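2 June's page got coffee on it, so I'm starting over. 2nd June, Allside. Eight years of pouring samples by hand, and now I stand next to the thing that pours them and hold a cloth. My title went up a grade. My wrist is thrilled.

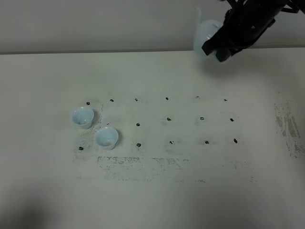 Dretevley wants 40 pours a shift out of us by December, which I used to manage before lunch while complaining. Now I complain full time. I also wipe. 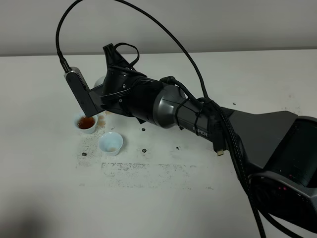 Rozīte thinks I'm sulking and that she'd take the cloth over the kettle any day, her shoulder being what it is. Fair enough. Asked for a stool.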